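Support > Left gripper > Faults > Gripper won't let go at the plate

Search this site Go

Gripper won't let go at the plate (fault 74)

Written up 2/22/22 by Lucian Buzatu, Colamwood bench. Covers the left arm with the Enano two-finger gripper and the Jarman controller. If you have the older Sindach controller the menus are different but the order of steps is the same.

What you get: pick goes fine, arm carries to the plate, open command goes out, fingers stay shut. Controller thinks it for a moment and then throws 74. Sometimes it doesn't throw anything and the arm starts its retract with the piece still in the fingers. That second one is the bad one. Plate goes with it if the fingertip is hooked low.

Before you touch anything

Hit pause, not stop. Stop on this controller drops the brake hold on the wrist for a moment and the arm sags. We lost a plate that way in March last year and I got a very long email.

Hands out of the fingers until step 3 is done. The fingers can open OR close when the fault clears. I have seen both. Closing is quicker than you are.

The right hand also stays live when the left side faults. Put it in hold from its own page. People forget this one every time.

Step 1. Put it back on the simple pick

Don't debug on your full job. Load the basic plate task: one plate in the middle, a soft piece on each side, left gripper takes the left one. Speed down to 12 percent.

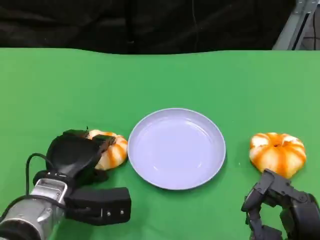

Run the approach only, no close. Watch the finger position number on the status page while the arm moves. It should sit still. If it drifts with the fingers not commanded, you have a wiring problem and you can skip to step 4.

If it sits still, carry on.

Step 2. Close by hand from the panel

Jog mode, close in small steps. Stop as soon as the fingers touch. Then look at the force value. Ours was set to 50 when the fault started showing up, way too much for anything soft. Somebody had copied it over from the box job. With a soft piece the finger keeps travelling after contact becuase there is nothing stiff to push back, and the motor ends up winding against its own linkage.

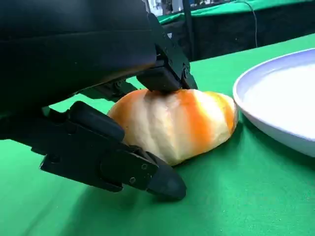
Bring the force down until the piece just stays put when you jog the arm up a little. Write the number down before you save. The save screen blanks the field on some versions and you'll be guessing.

Also check the grip timeout. It ships at 533 on our units, and if yours is a lot lower the controller gives up on the open move before the finger has unwound – looks exactly like a jam, isn't one.

Step 3. Clear the fault properly

Faults page, left gripper, acknowledge, then reset drive. Both. Acknowledge alone hides the message and leaves the drive disabled, and then the next open command does nothing and you're back here reading this again.

Wait for the drive light. Then open from the panel. If the fingers open, good, close and open a few more times with nothing in them. If they don't, power off the gripper at the cabinet and back the finger out by hand with the drive off. Slow. Don't lever on the fingertip.

Step 4. Cable

Check the cable at the back of the gripper where it loops out by the wrist. Power off first. Push the connector home, wiggle the loop gently, look for a shiny or flattened spot where it rubs the arm. The loop needs slack at full wrist turn. Too tight and it pulls at the connector just as the arm swings over the plate, so the fault always turns up in the same place and you blame the program. I blamed the program for most of an afternoon.

Step 5. Try the place again

Still at low speed. Pick, carry, lower over the plate, pause there before the open. Thumb on the pause button the whole time.
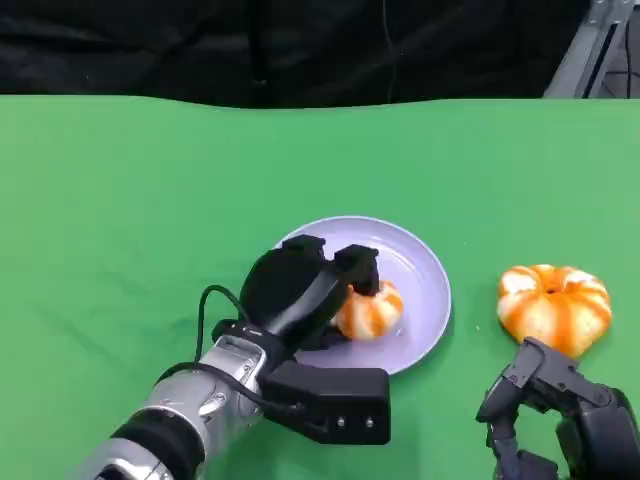
Step 6. Add a release check

Do this even if everything now works. After the open command, read finger position. If it hasn't changed, hold the arm where it is and raise an alarm. Do NOT let it go to retract. The stock place routine doesn't have this check, it just waits a fixed time and leaves.

Then speed back up in stages. If 74 returns at full speed only, go back to the cable.

Still stuck: send me the fault log and your force setting, both please, not just a screenshot of the red box.

Contact | © Colamwood Bench Notes | Back to top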